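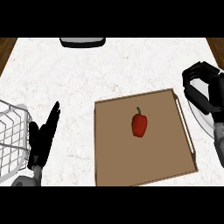

A marble countertop seen from above, in a computer rendering.

Community choirs deserve a place in public health planning

Friday evening is rehearsal night in Clornlow. By seven the parking lot behind the old grange hall is full, and the people walking in range from high school students to retired machinists. Most of them cannot read music. They sing for two hours, with a break for coffee, and then they go home. The Clornlow Community Chorus has met this way for 22 years, and in that time it has never received a dollar from the county's health budget.

It is the position of this essay that it should, and that other local arts groups like it should be treated as part of the public health system in the towns they serve. The proposal is modest in cost. It does, however, ask county governments to change the way they sort their spending, and that is where most of the resistance will come from.

At present, arts funding in our region is handled as a form of recreation. A choir applies to the same office that maintains ball fields and picnic shelters, and it competes with them. In the last budget cycle the county set aside enough for three small arts grants. The chorus was awarded one of them, in the amount of $572, which paid for sheet music and part of the winter heating bill. The hall is unheated on the other six days of the week.

Meanwhile, the county health department has named loneliness among older residents as one of its leading concerns. It has printed brochures on the subject and opened a telephone line. These are worthwhile measures. They share a weakness, however, in that they ask a lonely person to identify himself or herself as lonely before any help is given. Many people will not do so. A rehearsal makes no such demand. A new member is handed a folder and told where the altos sit.

Kirsty Forsyth, who directed the chorus for its first decade and now leads a smaller group in Swanson, has long argued that attendance is the most useful thing a choir provides. When a tenor misses two weeks in a row, another tenor telephones. In Swanson this has led on more than one occasion to a member being taken to a doctor sooner than he would have gone alone. No program was designed to produce that result. It came about through the ordinary habits of people who stand next to one another every week.

The medical benefits of singing should be stated with care. Slow, controlled breathing is part of learning to sing, and many singers report that they sleep better after rehearsal. Researchers have taken a growing interest in group singing and its effects on mood, breathing and memory. Some of the findings are encouraging, and others rest on small groups observed for short periods. A choir is no substitute for medication, physical therapy or the care of a physician, and advocates who suggest otherwise do the cause harm.

There is a serious objection to this proposal, and it was put well by Struan Mackay at a public meeting in Jallow. Mr. Mackay, a former member of the county board, warned that once an arts group accepts health money it will be asked to produce health results. Forms will follow. Singers will be surveyed about their blood pressure, the repertoire will be chosen for its supposed calming effect, and a group that people joined for pleasure will begin to feel like a clinic.

The danger is real. Brisell offers a partial answer. For several years the town has paid the rent and insurance for its two amateur music groups out of its wellness fund, on three conditions: rehearsals must be open to any adult resident, no audition may be required, and the room must be accessible to wheelchair users. The groups report attendance twice a year on a single sheet of paper. They choose their own music — last season one of them sang nothing but sea songs — and no official has asked them to justify it.

The Brisell arrangement could be adopted across the county with little difficulty. A fund covering rent, heat and insurance for roughly 50 amateur groups would be a small item beside the department's other commitments. It should not pay for concerts, costumes or touring, all of which can be supported by ticket sales and donations. Its purpose should be to keep doors open and rooms warm on ordinary weeknights, including those in January, when older residents are most likely to stay inside and when small groups are most likely to suspend their meetings to save on fuel.

Transportation should be included as well. Several former members of the Clornlow chorus stopped attending when they gave up driving at night. The county already owns vans that carry residents to medical appointments during the day, and these vans are parked by five o'clock. Extending their use to one evening a week would require a driver's wages and a change in the rules governing eligible destinations. The board has the authority to make that change at its next session, and it should put the matter on the agenda.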